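Two Trays and a Felt Top

I finally went through the electrical odds and ends in September. They had been in one deep box since we moved, and every time I wanted a connector I tipped the whole lot out on the floor, found the wrong one, and shoveled it all back in with a dustpan. That went on for two years.

The box held the usual things. Terminal blocks, switches, bits of cable too short to be any use, fuses in paper sleeves, a Trokitz dimmer I bought for a lamp I no longer own, screws that belong to something. I wrote down what was in it as I went, mostly so I would stop buying more of the same. The final count was 489 pieces, and that was after throwing out the cable ends.

My first try was one of those wall cabinets with the small clear drawers. It works for screws. It does not work for anything with a body to it, like a switch box, and once a drawer is too full it won't close and you stop putting things away. I gave the cabinet to Pieter Claeys, who ties flies and has very small things to store.

What I do now is simpler. I use two shallow plastic trays, one red and one blue, on a table with a felt top. Red is for anything I haven't looked at yet. Blue is for things I have checked and know the place of. A part goes from red to blue, and when I'm done for the evening the blue tray gets emptied into the labeled boxes on the shelf. Red can stay as it is overnight.

The felt matters more than I expected. On a hard top a small connector bounces and rolls and you lose it under the radiator. On felt it stays where it landed. It also stops the trays from sliding when you're reaching into them. Gray was a good color for it, as black parts and white parts both show up. The only trouble is that it holds on to dust and wire clippings, so I go over it with a lint roller. 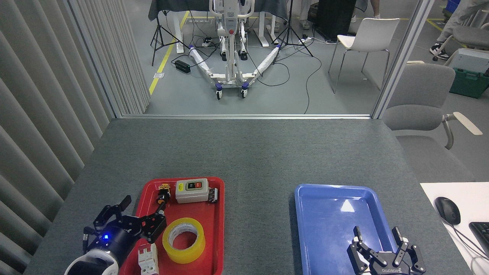 I try not to put more than a handful of things in the red tray at once. When it's full I start digging, and digging is how the old box got the way it was. With a few pieces spread out I can see every one of them, and I pick up whichever is easiest first. Switch boxes are easy because there's only one place they can go. Small connectors take longer. I have to look at the end of each one, and half the time I need my reading glasses and a flashlight.

Tape is its own problem. It always ends up in with the parts, since I use it to bundle things, and then I put it down wherever I happen to be. I've decided to let it. A roll of tape lying flat takes up a fair bit of a tray but it's easy to find, and if I hung it on a hook across the room I'd just be walking back and forth.

For labels I bought a pack of Fothergill stickers, yellow, the kind that peel off again. I write what the part is and where it came out of, if I know. "Hall switch, old" is enough. I tried a numbering system for a while, with a list on the computer to go with it, and gave up when I got the list out of step with the boxes. Plain words are better. Mared Ruddock says I should put dates on them too, but I can't think when I would want to know that.

The boxes on the shelf are Suren ones, the medium size. They stack, the lids are tight, and they're wide enough that you can get your whole hand in. I have one for switches, one for terminal blocks, one for connectors, one for fuses and one that just says "lamp". That last one is cheating a bit - there are three plugs and a bell push in there - but I know about it.

I do an hour or so after supper, with the radio on. Some evenings most of what was in the red tray is still there when I stop. A bag of mixed connectors from my brother-in-law's garage is next, and after that the drawer in the kitchen with the batteries in it, which I haven't opened all the way in some time.

If anyone knows what a small gray plug with five pins and "Flukach" on the side is for, please leave a comment. I have four of them.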